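Foro Tunditz > Casa y vida diaria > Cambiar las sábanas: ¿cada cuánto y a cuántos grados?

kyriaki_raptis
07/01/2019
¡Buenas a todos y feliz año! Abro hilo porque en casa llevamos las fiestas enteras discutiendo por lo mismo. Yo cambio las sábanas todas las semanas y las lavo a 60 grados, como hacía mi madre, y mi marido dice que así duran un suspiro y que con hacerlo cada dos semanas sobra. ¿Vosotros cómo lo hacéis?

SemVR
Hola, Kyriaki, feliz año. Yo soy de los de cada dos semanas, lo confieso, aunque en verano sí que paso a una. Lo de los 60 grados me parece mucho para todos los lavados, la verdad. Las mías son de algodón 100 % y a 40 salen estupendas, siempre que no llene el tambor hasta arriba.

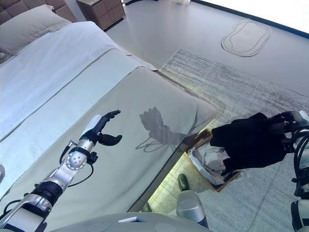 Y otra cosa que me ha cambiado la vida – bueno, la vida no, pero las mañanas sí – es no hacer la cama nada más levantarme. Abro la ventana, echo el edredón hacia atrás, desayuno con calma y luego ya la estiro.

landix61
Pues yo con Sem no estoy de acuerdo, y mira que suelo darle la razón. A 40 grados a mí se me queda olor, sobre todo en las fundas de almohada. Las bajeras y las fundas, a 60 siempre. La encimera, si queréis, a menos.

SemVR
Landix, ¿y no será la lavadora? Prueba a limpiar la goma y el cajetín, que a mí me pasaba igual en el piso de antes y era eso.

landix61
La goma la limpié en octubre, listo :) Pero venga, le doy otra pasada y os cuento.

stasotano
Yo tengo alergia a los ácaros y me pongo del lado de Kyriaki: semanal y caliente. Lo que sí os digo es que el suavizante lo dejé hace años y las sábanas me han durado más.

kyriaki_raptis
¡Muchísimas gracias a todos! Le he leído el hilo en voz alta a mi marido y solo ha escuchado la parte de Sem, claro. Voy a probar sin suavizante. ¿Alguien sabe cómo doblar la bajera sin que acabe hecha una bola?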